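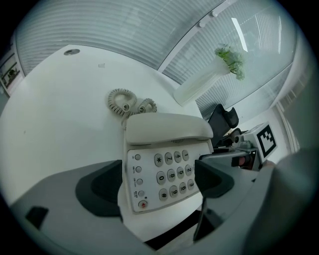 Slide 1: title slide, desk phone

Hi everybody, thanks for coming back in after the coffee. I'll try to keep this moving, and please yell if you want me to slow down.

So my topic is prize draws by phone and text, and mainly the boring middle part, which is what happens between the line closing and somebody getting a prize. I've run the listener draws at Nerorari for a good while now and I've made most of the mistakes I'm going to talk about. (Pause, let them settle. Water.)

Slide 2: What we run

Quick background. Nerorari is a small regional station. We do a big draw every April and a bunch of little ones the rest of the year. The April one is the one people care about. Top prize last time was a $500 grocery card from Fudine, plus a stack of smaller stuff. You can get in three ways: call the line, send a text, or mail a postcard. The postcard is free and it has exactly the same chance as the other two. Please, please write that in your rules in plain words! Ours used to say "alternative method of entry available on request" and we got two postcards in a whole month. I'd have been surprised too.

Slide 3: The closing time problem

Show of hands, who has had an argument about a closing time? (Wait. There will be hands.)

Ours closes at 5 p.m. Sounds simple. But 5 p.m. on whose clock? The year we switched over to Daltari for the text side, their system logged the time a message reached them, and our phone line logged the time the call started. So somebody who dialed at 4:59 and talked until 5:02 was in, and somebody who hit send at 4:59 and had it arrive at 5:01 was out. I had a very unhappy lady on the line about that and she had a point.

What we do now, and you're welcome to steal the wording: "Entries must be received by 5 p.m. local time, as recorded by our entry system. Calls count from the moment they are answered." Then we stop mentioning the draw on air fifteen minutes before. That last bit did more good than the wording did.

Slide 4: One entry per person

Or per household, or per phone number. Pick one and say it. We went with one per person, and then found out we had no way to check it, so for a while it was basically a wish.

Here's the story. In one draw we had 80 entries from the same office. Same number showing up every time. I was all set to throw them out, and then I called the number and it was a switchboard at Melnychuk, the packaging place out by the highway, and it was mostly different people calling from their desks at lunch. They'd made a thing of it! So we kept the real ones and took out the repeats by name. It took me an afternoon. If I'd gone by phone number I would have cut a whole building full of loyal listeners.

So ask for a first and last name and a callback number on every entry, whichever way it comes in. Callers don't mind. Texters forget, so have the automatic reply ask for it.

(If short on time, skip to slide 6.)

Slide 5: The confirmation message

We send one text back to each person who texts in. It says we got your entry, here's where the rules are, reply STOP if you don't want to hear from us. Keep it that short. We had a version that ran on for three messages, and people thought it was a scam and called the front desk to complain, so then the front desk wasn't speaking to me.

And do not use those numbers for anything else. I know the sales folks want them. Say no, or ask the listener separately with a clear yes or no. I'm not a lawyer, so check what your own state says before you copy anything of mine.

Slide 6: Picking the winner

We used to pull a name out of a drum live on air. I loved the drum. It made a great noise. But once you have almost 200 text entries you're printing little slips all morning, and they stick together, and the folded ones get picked more than the flat ones (my opinion, I never tested it).

Now every entry goes in one numbered list, and we use a random number picker with two staff members watching. Both sign the printout. We still play the drum sound.

Also draw your backups at the same time. We pull three. Write them down in order and don't share them with anyone.

Slide 7: Calling the winner

This is where it goes wrong most often. People don't pick up for numbers they don't know. I don't either! Our rule says we try three times over two days, at different times of day, and leave a voicemail if we can. After that it goes to the first backup. Keep a call log with the time of each try. When the original winner calls up a week later, and one did, you read them the log, kindly.

Never ask a winner for a card number or a fee. Put it in the rules that you never will. We say it on air too, since somebody did go around pretending to be us one spring.

Slide 8: Handing it over

Photo ID at pickup, a signature, done. If they're under 18 a parent comes along. We ask before we post a name, and if they say no we put a first name and a town.

Slide 9: Questions

I've put our rules sheet and the blank call log on the table by the door, grab one on your way out. If they run out, give me your email and I'll send them over.

(Likely questions: staff and family entering, answer is no, including interns. Taxes on bigger prizes, send them to an accountant. What Daltari costs, tell them to get their own quote, ours is old.)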